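Ikelholm Bench Forum > Hand-held grippers > Upkeep

Finger pads shedding, how often do you swap?

zinon_left
Pads on our Cuervo pair going fuzzy again. Threads hanging off the bottom corners, one curled over the top of the right pad. Swapped in May, over 3000 closes since. Grip on bottles still fine I think? Thin stuff, not so much. 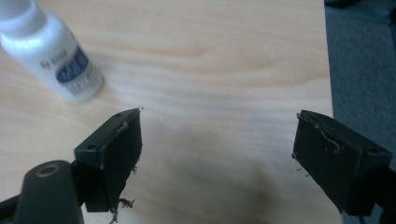
Both fingers open, bottle behind. Look at the lower corners.

Trim or replace?

dbae
Replace. Trimmed mine once, pad lifted at that corner two shifts later. What glue?

zinon_left
The tape that came with the pads. Skosta kit.

choo_bn
Disagree with replace. Some of that is lint, not pad. The curly light thread doesn't match the dark pad at all. Pull with tweezers first, THEN decide. There's a white speck on the tip of the left finger too, get that off.

dbae
The tuft on the left is not lint. Look where it hangs from.

choo_bn
Could be. Tweezers still cost nothing.

zinon_left
ok will tweeze tonight. Other question, cable. Where do you run it on the right hand? Mine goes over the forearm, then off the table. 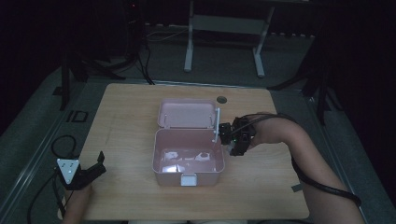
Page last changed: May, 4:46 pm

choo_bn
Over the forearm is fine. Leave slack at the elbow or it tugs when you reach across for the lid. I strap mine once above the wrist, nowhere else.

dbae
I go under the arm. Over the top it slides when you turn your hand. Also that left cable loops up beside the table edge, I'd clip it down before it snags.

rig31
Under the arm drags on the box rim. Tried it. Over, one strap, done.

dbae
Depends on the box then. Ours are shallow.

zinon_left
Pink one is deep so over it is. Will clip the left.

Tweezed. Curly one came right off, so did the speck. Left tuft did not, its the pad. So both of you were right, annoying. New pads on both sides, wiped the faces frist, left them clamped 36 minutes on a scrap block.

dbae
Clamped is good. Recheck zero after, new pads are thicker and closed wont read closed.

zinon_left
yep it was off. Redone.

choo_bn
Keep the old right one, it's a decent spare.
- Bok-nam

dbae
Do not keep the old right one.
- Da-eun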